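Nondgate Shared Workshop
Evening Course: Building and Fitting a Multi-Fingered Hand
Handout 4: Mounting, checking and first closing

Prepared by Annick Friesen. Bench sessions run by Rostyslav Moroz.

Read this before you come to the bench. It follows on from Handout 3 (wiring and power) and assumes your arm already passes the stop-button test. If it doesn't, finish that first.

1. Scope

The course build is a home-scale arm with a three-fingered hand and a small camera at the wrist. The arm controller is the Alteo board used in Handout 2. The notes apply to any hand of the same general layout: a moulded palm shell, jointed fingers, and link plates held by small machine screws. Where your own hand differs, follow the maker's drawing and write the difference in your build log.

2. Terms used here

Palm shell: the moulded cover over the motors and the finger roots.
Link plate: a flat metal side piece joining one finger segment to the next.
Pivot: the screw or pin a segment turns on.
Pad: the textured gripping surface at the fingertip.
Home: the fully open pose recorded in the controller. All finger positions are measured from home.

3. Before power is applied

Clamp the arm base to the table. Clear the reach of the arm on both sides. Cables run behind the base and never across the front of the palm.

Check the link plates one finger at a time, starting at the tip and working toward the root. Each screw should be seated flat, with no gap under the head. Use the hand driver only. The powered driver has stripped two sets of threads this term and replacements are slow to arrive.

A pivot screw is treated differently from a fixing screw. Tighten it until side play disappears, then back it off until the segment falls under its own weight. A pivot that is too tight will read as a load on the motor, and the controller will stop the finger early. 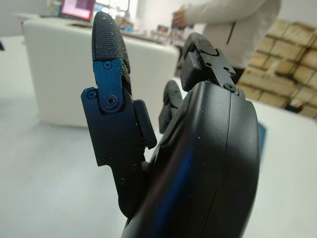 Inspect the pads next. Dust lowers grip on smooth objects and gives uneven results from one trial to the next. Wipe with a dry lint-free cloth. Solvent is not to be used on pads or on the palm shell. Brush the seams of the shell with a soft brush, working away from the finger roots so that grit does not end up in the joints.

4. Setting home

4.1 Power the controller with the motors disabled.
4.2 Open each finger by hand to its mechanical stop, then bring it back slightly so that it no longer touches.
4.3 Read the encoder value for each finger and write it in the log. On the demonstration hand the reference finger reads 3,641 at home. Yours will be different, and copying this value across will drive the finger into its stop.
4.4 Store the values, cycle the power and read them again. A change of more than a few counts points to a loose encoder magnet.
4.5 Enable one motor at a time. Keep your hand near the stop button and out of the fingers.

Lesia Kravchuk's log from the April group shows a home value that drifted at every restart. The cause was a cable tie pulling on the encoder lead. Check this before you take the shell off.

5. First closing

Set the current limit to its lowest usable value. On the Alteo board this is entered as a whole number, and the course default is 614. Do not raise it during this session, even if the finger stalls. A stall at this limit is nearly always friction, and more current will hide the fault until something bends.

Close one finger slowly to half travel, hold, and return to home. Repeat for the others. Once each finger has passed alone, close all of them together with nothing in the hand. Watch the clearance between neighbouring fingers. If two segments touch, stop and correct the home value of the finger that arrives first.

When the empty close is clean, run the cycle script for 100 closings. Stay at the bench while it runs. Listen for clicking at the knuckles, which usually means a fixing screw has begun to back out. After the run, disable the motors and go over the following:

(a) Fixing screws at the finger roots and brackets. Re-seat any that have moved, and mark the head with a paint pen.
(b) The seam along the side of the palm. It should be even along its full length. A seam that has opened means a shell screw is short or missing.
(c) Knuckle plates. Look at them from below as well as from the front, with the arm raised and the palm tilted.
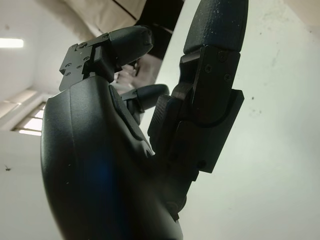 6. What to hand in

One page from the build log, with home values before and after the cycle run, the current limit used, and any screw that needed attention. Add a line on clearance between fingers. Sketches are fine if the dimensions are legible.

Pages go in the tray beside the Koval cabinet. Bakari Massawe marks them and will return them at the next bench session. Handout 5 covers wrist camera alignment.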